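Technology / Home Automation / Long Read

Folding remains the hard part

2018-05-05

A washing machine is a solved problem. It has a drum, a motor, a water inlet and a program, and it has needed little from its owner for decades. The work that surrounds it has moved much less. Someone still sorts the load, carries it, shakes it out, hangs it and folds it, and in most homes these steps take longer than anything the owner would describe as doing the washing.

The reason is mechanical before it is computational. A rigid part has six numbers that matter to a robot: three for where it is and three for which way it is turned. Once these are known, the path of the arm can be worked out in advance. A shirt dropped on a table has no such short description. Every fold hides some of the surface, every lift changes the shape of what is left, and two drops of the same shirt will not give the same heap.

Stemura, which builds sorting cells for commercial laundries, has been trying to fold hand towels without fixed tooling. Its test bench in Whitfield uses one arm, one overhead depth camera and a flat steel table. The towel is square and white and all towels come from the same supplier. In the December trial the bench was given 350 towels, one at a time, each dropped from the same height. It produced an acceptable fold on 511 occasions out of a possible 700, two folds being required per towel. Most of the failures fell in the first step, finding a corner.

Corner finding deserves some attention. A person who picks up a crumpled towel rarely looks for the corner. They take hold of any edge, let the cloth hang, and run the other hand down until the edge ends. The method works without good sight of the cloth, and it relies on feeling an edge slide between finger and thumb. Grippers with two plain fingers have very little of that sense. They can measure how far they have closed and how hard the motor is working, and a single layer of cotton barely alters either figure. The Stemura bench therefore lifts the towel at its highest point, looks again, lowers it, and repeats. On the worst towel in the trial it did this 11 times before the software gave up.

Commercial laundries already own folding machines, of course. A flatwork line will fold sheets all day, provided a worker feeds the corners into the clips. The person at the front of the line is doing exactly the part that the research benches find hard, and the machine is doing the part that was hard in the nineteenth century.

On shop floors the picture is similar. Trallia makes seat covers and has automated its cutting and its stacking. It has not automated the transfer from stack to sewing head. Suction cups pull through the open weave and lift two plies in place of one. Needle grippers lift a single ply but mark the lighter fabrics. The company has tried both and gone back to hand loading, with a target of 3,000 pieces a shift across the floor.

Household robots face the same materials with none of the control. The supplier is whoever sold the shirt. Lighting depends on the weather. The table may have a cloth of its own, in which case the gripper must take hold of one fabric without gathering up the other, and a camera that judges only by height sees a continuous range of low hills. Colour helps where the two differ. It is no help with a white pillowcase on a white sheet.

Much of the present effort goes into the first contact between finger and fabric. Approach too high and the jaws close on air. Approach too low and the tips press the cloth flat against the table, where there is nothing to pinch. A raised fold is the usual target, as it offers material on both sides of the jaws, but the grip that results is somewhere in the middle of the cloth and is seldom a grip from which a fold can be made. A second grasp is nearly always needed, and usually a third.
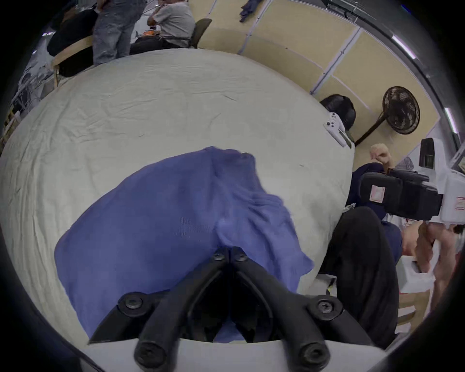 Pravesh Ngcobo puts the matter less patiently. The towel trials, he argues, measure the wrong thing, and a household would accept a poor fold if the machine could be left alone with a full basket. He would score unattended hours, count every human intervention against the machine, and ignore neatness altogether until that figure was respectable.

There is a case for this. A bench that folds well but stops every few minutes saves no labour, as the person must stay within reach. A slow machine that never stops can run overnight. By that measure speed matters less than recovery, meaning the ability to notice a bad grasp, let go and start again without making the heap worse. Recovery is rarely reported in trial results. Stemura logs it but has not yet published the log.

Otis Pruitt takes the opposite view on neatness. In his experience of rental linen, a badly folded item gets refolded by hand, and the second handling costs more than the first would have done.

Both positions could be tested on the same bench. Nilley, which has so far sold only floor cleaners, says it will run a mixed basket of shirts, socks and tea towels with no sorting beforehand, and will record interventions and fold quality separately. It has given no price and no date for a product. Socks will be paired by colour only, and odd ones will be left in a tray at the end of the table.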